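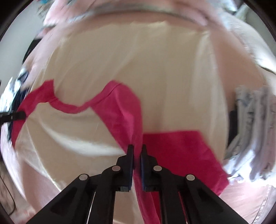

**What is a turn in a strategy game?**

A turn is your time to act. You move your pieces, and then the other player moves theirs.

In a game like Trirkow, each player starts with 30 coins. On your turn you can do 2 things. You might build a farm and move a soldier, or move two soldiers and build nothing.

Coins you don't spend stay in your chest for later. A castle costs 91 coins, so you have to save up for a while.

Some games have no turns. Everyone moves at once, and you have to think fast. These are called real-time games.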